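Folding pants on the bed

April is when I go through the pants. The heavy ones have been in use since fall and most of them need a wash, a repair or a new home, and the only surface in the apartment big enough to sort them on is the bed. I used to do it on the living room floor, but my knees gave up on that.

The bed has a woven mat on top of the sheet. We bought it at the Sunditz market the summer we moved in, and I leave it on for sorting because it's flat and firm. Folding jeans on a soft comforter is a pain. The legs sink in and you end up with a crooked seam and a lump at the knee. On the mat you can press down with your palm and the denim stays where you put it. The weave has a frayed patch now. I keep meaning to do something about that.

My order is always the same. Tops first, into piles at the head of the bed, then jeans, then anything with cargo pockets, which go last since they never fold the same way twice.

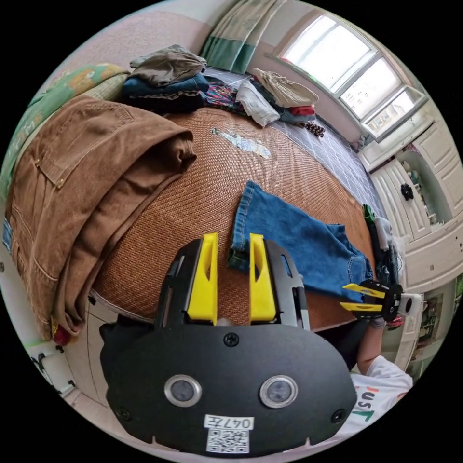

Do you fold jeans in half or in thirds?

In half lengthwise first, with the back pockets on the outside, then in thirds from the hem up. If your shelf is shallow, fold in half twice instead and put the thick edge toward the front.

Corduroy is a different matter. It holds a crease in a way denim doesn't, so I fold it once over the knee and lay it on top of the stack where nothing is pressing on it. I had a pair ruined for a whole winter by a hard line across the thigh, from sitting at the bottom of a bin under 4 pairs of jeans. Steam got some of it out. The rest wore off by February.

The shelf these go on came from Alhassan, the furniture place out past the bus depot. It cost 60 dollars and one side panel was already chipped when I got it home. It holds two rows of pants if I keep the folds narrow. Before that I had a hanging organizer from Bidska, the fabric kind with compartments, and it sagged so badly that everything slid to the front and dropped out when I opened the closet door. I don't recommend it for anything heavier than T-shirts.

Pockets get checked before anything is folded. I do this twice, once before the wash and once on the bed, and I still miss things. Last spring it was a grocery list that had turned to felt. Tags and wrappers are the usual. I drop it all straight on the mat as I go and pick it over at the end — if I stop to walk each scrap to the trash I lose track of which pile I was on.

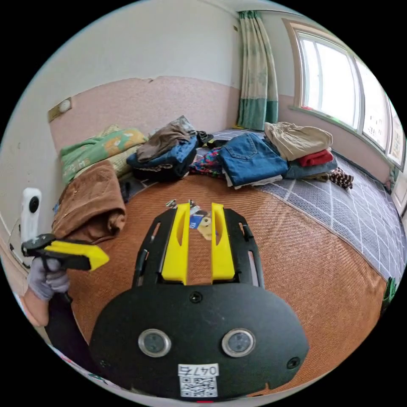
Once the trash is gone I roll the mat up from the foot end and shake it out over the balcony rail. A lot of grit comes out of a woven mat, more than you'd expect from something that only ever has clean laundry on it. Then I wipe it with a damp cloth, let it dry flat, and put it back before bedtime.

The giveaway bag goes to the Hitine drop-off, which takes clothing until 4 in the afternoon. They want things clean and folded, and they don't take anything with a broken zipper. I have one pair like that, and it's going back in the mending basket for another year.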